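Grallholm 776 Tiered Storage Box, Clear
Supplier: Ranthorpe
Item no. 776-2

Clear plastic storage box in the tackle-box style, for small bottles, thread, hardware and craft parts. Stepped upper trays sit toward the back and leave an open compartment at the front. The walls are lightly frosted. Contents can be identified from outside at normal bench distance, but small print on labels cannot always be read. 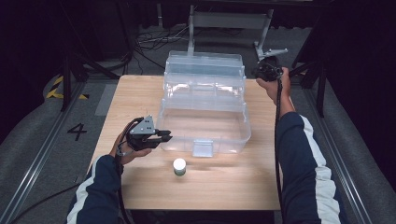 The front compartment takes short capped bottles standing upright. Taller bottles should be laid flat. Load the heavier items low and keep the upper trays for light parts. Maximum load is 3 kg for the whole box, evenly spread.

The latch is a small clear tab centered on the front wall. Press it at the middle, not at a corner. Replacement latches are sold in packs of 2 under the Huketti spare parts list.

Cleaning: lukewarm water up to 40 °C and mild dish soap. Do not use acetone, thinner or abrasive pads. Dry with a soft cloth. Not dishwasher safe.
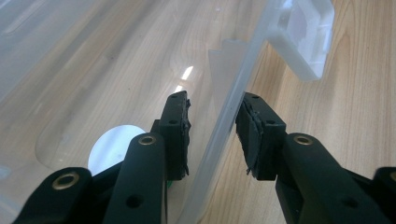 Page 40

Ordering: sold singly or in cartons of 3. Carton orders placed by 17th March ship in April. Stock at the Agbeko warehouse is limited to the clear version. For trade accounts and spare parts, contact Seidu Gbeho at the Ranthorpe order desk.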